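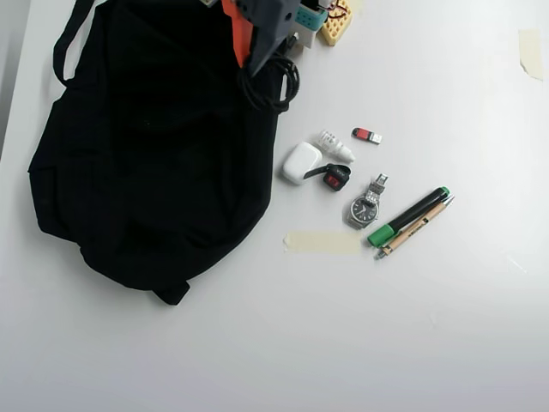 Backpack and small items on the test table, with the gripper over the bag.

Work on the grasp planner at Koech continued this week. Black fabric remains the chief difficulty. The depth data over the backpack contains gaps, and the planner had been treating each gap as free space. Toivo Hirvonen has changed the rule so that missing depth is now marked as unknown, and the arm slows before entering it.

Of 298 logged attempts replayed against the new rule, 239 produced a valid plan. Planning time has risen to almost 90 milliseconds, which Mehrangiz Zamani considers acceptable for the present. Cables lying against the bag are still merged with it by the segmentation step. That fault remains open.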